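Cables, boxes and the good end of the table

Posted January 12, 2024, in the Woka members' newsletter

I promised in the last issue that I'd get around to cables, and then the holidays ate my week, so this one is overdue. Sorry! A few of you wrote in after the November item on drawers to say that drawers are fine, drawers are lovely, but what about the stuff that lives on top of the table and never goes in a drawer at all? Laptop cord, charger brick, power strip, the cardboard box something came in. Yes. That stuff.

I've been going back and forth over it at my own place too. I have a table I work at most days, and by dinner time it looks like somebody emptied a spaghetti pot over it (black spaghetti). The trouble with a laptop cord is that it's always longer than you need, except on the one day you want to sit on the couch. So the extra loops around, and then you put a coffee cup inside the loop, and then you pull the laptop toward you. I have lost two mugs that way and I liked both of them.

What I do now is pretty simple. The brick goes at the back edge, and I fold the extra cord back and forth in flat bends, about as long as my hand, with one of those fabric hook straps around the middle. Don't wind it tight around the brick! I did that for years and the cord went stiff right where it comes out. The strap I use is from Plerus and comes on a roll of 12, and I cut most of them in half because they're way too long for a laptop cord. The power strip I moved under the table, screwed to the underside, and that one change did more than all the rest put together. If you rent, or the table isn't yours to drill into, set it on the floor against a leg and bring one cord up instead of five.

And then the box. I keep a cardboard box on my table far longer than I should, with the flaps out, and it slowly turns into furniture. Things get leaned in it. If that's you, I'd say go ahead and give it a job, but fold the flaps down inside (it gets a lot stronger and stops catching your sleeve) and move it to the side you don't reach across.

A table with cords on it, and a carpeted floor with a chair base:
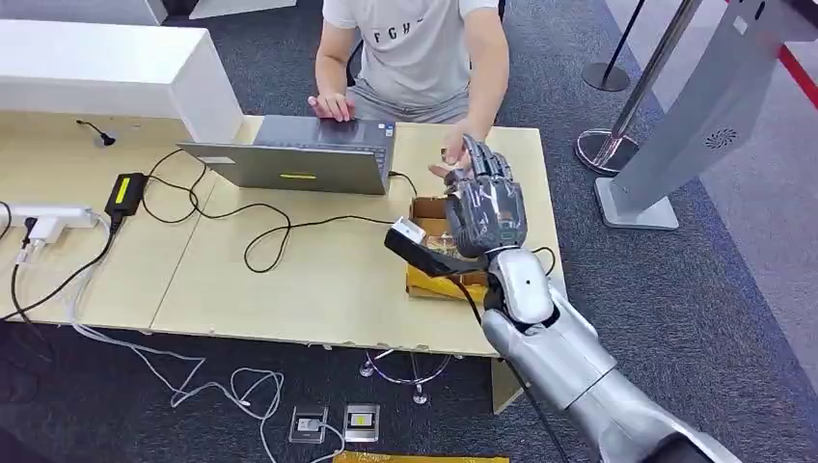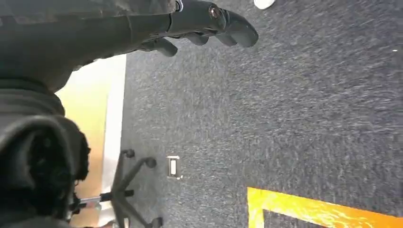
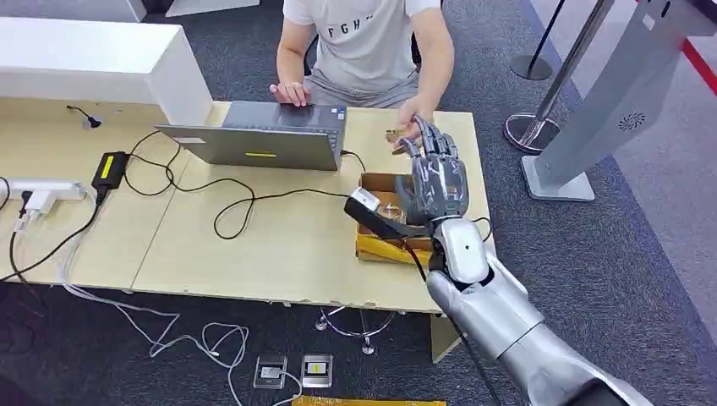
Murín wrote in to disagree with me on the power strip, and pretty firmly: keep it on the tabletop, because under the table you end up on your knees every time you want to plug something in, and then you stop unplugging things altogether. Clamp it to the left edge if you're right-handed, the note went on, and tie the cords together where they go over the side so they hang as one. Fair enough. I tried it for an afternoon and it's better than I wanted it to be, though I kept bumping it with my elbow.

One more thing on yellow labels. I stick a bright one on every brick I own and write the name of the machine on it, and I do the same at the plug end, so I'm not crawling along a cord to find out what it belongs to. Painter's tape works but it curls up after a month or so. The Gristoser labels hold on better and come 34 to a sheet, which has lasted me ages.

Oh, and floors! If your table sits where carpet meets a hard floor, keep the cords on one side of the join. Chair casters love a cord that crosses it. I'll do chair mats next time, so send me what you've got, good or bad, and tell me what it's lying on.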